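Jurnwood Arts Centre
Call for participants: evening drawing group

Jurnwood Arts Centre is looking for adults to join a new drawing group starting in January. The group is for people who drew at school and stopped, or who draw at home and would like some company and a bit of structure. You do not need to send a portfolio. We will ask you to write a short note, and that is the only thing we use to choose.

What the group does

We meet one evening a week from 6.30 pm in the upstairs room at Pornley Street. The first part of the term is taken up with line: contour drawing, blind drawing, working with the hand you do not normally write with. After the half-term break we move on to tone and then to colour. Each session has one long drawing and several short ones. There is a tea break.

The group is led by Ilona Vincze, who taught foundation students for many years and now works mainly in charcoal and ink. Kornél Fodor will take the sessions on printmaking towards the end of term.

Who can apply

Anyone aged 18 or over who lives or works in Jurnwood or Pornley. We would especially like to hear from shift workers and carers. If you can only manage every other week, say so in your note and we will try to pair you with someone who can take the alternate place.

The room is reached by stairs or by a lift from the side entrance. Please tell us about any access needs when you apply.

What it costs

The group is free. The centre has a grant of £4000 for the year, and £900 of that is set aside for paper, ink and charcoal, so you will not have to buy materials. Bring a sketchbook if you like to keep your own. 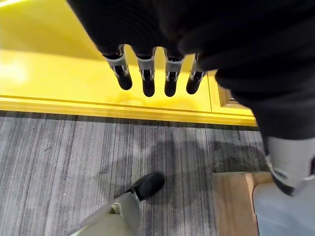

Hands are the subject of the first half of term, and each participant will be asked to make a set of studies to put up in the corridor at Easter. Most of these will be from life, with people drawing each other or their own free hand. We will also work from photographs and objects, including gloves, tools and plaster casts. Ilona likes to start with the plain shapes before anyone worries about skin or nails: four blunt black fingertips in a row against bright yellow, for instance, can be drawn as simple rounded forms, with the gaps between them given as much care as the fingers.

How to apply

Write up to one side of A4 telling us what you have drawn in the past, if anything, and what you would like to get better at. Post it or hand it in at the front desk, marked for Kanchan Kaushik. Include a phone number or email address. Applications close at 4 pm on the last working day before the Christmas break, and everyone will get a reply.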